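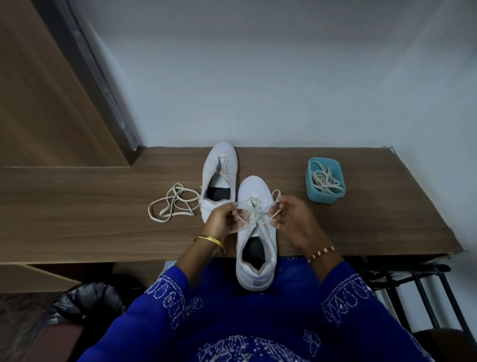
旧底座要不要全部拆掉重做？10毫米大北方战争，求有经验的朋友指点

慢涂不慌

各位好，潜水很久了，第一次发帖，话可能有点多，先请大家多包涵。

我手里有一支10毫米的瑞典军，是好些年里断断续续涂出来的，步兵、骑兵加上炮兵组，一共300个小人。当初涂的时候完全没有计划，涂完一批就粘一批，手边有什么底座就用什么底座。最早那几个营粘在四厘米宽的硬纸板上，后来听人劝换成了薄木片，再后来图省事买过一批带磁的塑料底座，宽度又成了五厘米。地表也是乱的，有的铺沙子涂成土黄色，有的是绿草粉，还有一个骑兵团我那阵子心血来潮做成了雪地（说实话单看还挺好看的，就是和旁边的步兵摆在一起像两个季节）。

以前在家自己跟自己打，这些都无所谓。问题出在今年7月，Onsri那边有个聚会，我们这边几个人报了一桌大场面，用的规则是Vevomura，每边3000分。Vevomura对底座宽度写得不死，只说双方一致就行，可是我那位对手的俄军整整齐齐全是六厘米宽，一个营一块底座，看得我心里直发虚。我的营现在是两块四厘米的拼一起，摆成横队比他的宽出一大截，转向的时候量哪个角也总要商量半天。

所以想请教这么几件事。

头一件，是老老实实把所有小人从旧底座上撬下来，重新粘到六厘米的上面，还是做一种大托盘，把旧底座嵌进去凑合着用？我怕撬的时候把脚踝弄断，10毫米的脚踝有多细大家都知道。

再一件，早期那批步兵我喷过一层Zulell的哑光清漆，有几个营发白，像蒙了一层霜，深蓝色的军服看着像洗褪色了。既然要重做底座，是不是该趁机一并处理？怎么处理才不会把底下的颜色一起带走？

还有就是地表的颜色。我想统一成夏天的草地，可是雪地那个团真的有点舍不得。大家会怎么办？

先谢过了，我每天晚上都会上来看。

纸板堡垒

托盘吧，别撬。

我做过一次全军换底座，后悔到现在，断了的旗杆和刺刀装了半个小盒子。对手不会在意你的底座是硬纸板还是木片，他只在意量距离的时候以哪里为准，托盘的前沿画条线就解决了。

清漆发白我没遇到过，不懂，等别人说。雪地团留着，当预备队放后面。

河湾草料场

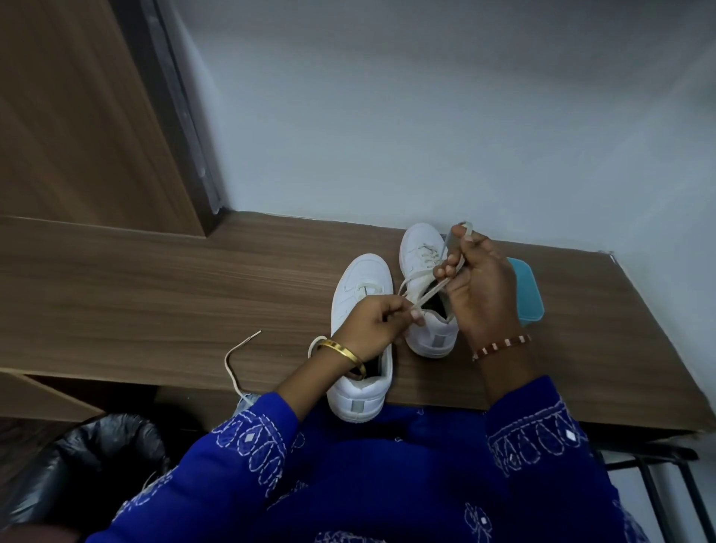

Kurel，2月11日

楼主你好，看你的帖子像看见当年的自己，所以忍不住多写一点，你挑有用的看。

先说要不要撬。楼上的朋友说的托盘确实省心，我也用过，不过你的情况有个麻烦：两块四厘米拼起来是八厘米，对手的营是六厘米，托盘只会比八厘米更宽，不会更窄。横队太宽正是你现在头疼的地方，嵌了托盘还是头疼。除非你跟对手商量好，他也垫一块宽托盘。如果他愿意，那就皆大欢喜，你今天晚上就可以去裁卡纸了。写封信问一声，又不花钱，我建议你动手以前一定先问。

要是他不愿意，或者你自己看着六厘米的就是眼馋（我完全理解！），那就得拆，好在10毫米拆起来没有想象中那么可怕，关键看你用的什么胶、什么底。

硬纸板的最好办。把整块底座放进浅盘子里，倒一点点温水，水面刚没过纸板就行，别淹到小人的腿。放着去吃饭，吃完饭回来纸板已经软成一层一层的，用指甲就能揭开。我那时候用的是白乳胶，连沙子带草粉一起掉下来，小人脚下干干净净。你要是用的瞬间胶，纸板照样会软，只是脚底下会留一小片硬壳，不用去抠它，新地表糊上去就看不见了。

木片的慢一些，得泡过夜。木片吸了水会翘，翘的时候胶就松了，这时候拿一把旧的薄刀片，贴着木头平平地推进去，不要往上撬。断脚踝十有八九是往上撬出来的。推到一半推不动就停下，放回水里再泡，千万别跟它赌气。

塑料带磁的那批，水没有用。我是把它们装进密封袋放冰箱冷冻室，放一晚上，瞬间胶冻过以后发脆，拿出来趁凉轻轻一扭，多数会自己弹开。家里人要是问冷冻室里为什么有一个龙骑兵团，你自己想办法解释。有那么几个死活不下来的，就用尖嘴钳把塑料底座一点一点剪碎，反正底座也不打算要了。

旗手和军官最后拆，等前面的步兵把手练熟了再碰他们。我第一回偏偏是从旗手开始的，原因是旗子最好看，想先看到成果，结果嘛，旗杆换了好几根。

再说清漆发白。我用过Zulell，它本身没有什么大毛病，就是挑天气，天气潮的时候喷容易起雾，离得太远喷也会，漆在半空里就干了，落下去成了一层粉。你回想一下那几个营是不是下雨天涂完的。救的办法我试过两个，都管用过，也都有不管用的时候，所以请你务必先拿一个最不心疼的小人试。

一个是再薄薄喷一层光油，亮的那种。发白是因为表面毛糙，光油把毛糙的地方填平，颜色就透出来了。干透以后小人会亮得像糖果，不要慌，挑一个干燥的日子再罩一层哑光就回来了。另一个是用软笔刷一层很稀的哑光媒介，一个一个刷，费工夫，好处是哪里白刷哪里，不用整个营都再挨一遍喷。我个人现在偏向第二个，年纪大了喜欢慢活儿，晚上泡杯茶，听着收音机刷一排，挺舒服的。

顺序上，先把发白的处理好，再粘新底座，再做地表。地表的草粉最怕清漆，喷上去颜色会发灰，这个亏我吃过。

数量的问题我也替你想了想。300个听着吓人，其实分成营来看就好受多了。我上一次换底座的那支萨克森军是211个，每天晚上只做一个营，有事就歇，没给自己定死日子，做着做着就做完了。你离7月还有好几个月，很够。倒是有一点要提醒，别把整支军队一次全拆了。我见过有人一口气全拆完，两百多号小人躺在鞋盒里，分不清哪个是哪个团，袖口颜色差一点点的那几个团尤其要命。拆一个营，粘一个营，旧底座背面写的番号先抄到新底座背面，抄完再拆。

六厘米一块上面粘几个人，看你喜欢。我喜欢稍微挤一点，两排错开站，远看有横队的厚实劲儿。人多出来就给军官和鼓手留个小角落，人少了前沿可以放一丛草，或者一小段倒下的篱笆。Vevomura只认底座不认人头，你多一个少一个都不影响算分，可以放心大胆地摆。

地表我会这样做：先铺一层细沙掺白乳胶，干了刷深棕，用浅土色扫一遍，然后草粉只撒一多半，故意露出土来。全绿的底座放在绿桌布上会糊成一片，露一点土反而显得人更清楚。边沿统一刷一个颜色，随便什么棕都行，只要从头到尾是同一瓶。边沿一统一，就算地表前后有点出入，摆在一起也像一家人。一次多买一瓶，免得涂到后面断货。

至于那个雪地骑兵团，我投保留一票。大北方战争嘛，雪地里打的仗多着呢，说不定哪天你就从这个团开始涂一支冬天的军队了（我知道，我这是在害你）。聚会那桌要是缺骑兵，就另外涂一个小的补上。10毫米的马涂起来很快，底漆、一遍洗、鬃毛和马蹄点一下，就能上桌了。

对了，3000分的桌子，桌面边上给自己留点地方放阵亡的和没上场的部队。我们上次就是没留，后来大家的预备队都跟茶杯挤在一块儿。

慢涂不慌

谢谢两位！河湾草料场这位朋友写了这么多，我存下来了。

昨晚给对手写了信，他回得很快，说不想垫托盘，他的底座边上刚刚重新刷过漆，怕磨。那我就拆吧。纸板那批先开始，已经泡了一个营，真的是用指甲就揭开了，一个脚踝都没断，高兴得我差点再泡一个，想起您说的拆一个粘一个，忍住了。

清漆那边我拿了一个落单的鼓手，用笔刷的办法试，蓝色回来了不少，白色的绑腿边上还有一点雾，准备再刷一遍看看。

还有个小问题，旧底座上的番号我当年有几块没写，光看袖口实在认不出来，黄的和浅黄的在灯下根本一样。这种您是怎么分的？

河湾草料场

白天拿到窗户边上看，灯下我也分不清。实在分不出来的就挑一个你喜欢的团名写上去，以后都按这个算，写清楚一点就好。绑腿那点雾，第二遍媒介再稀一些，笔上的水先在纸巾上吸一吸。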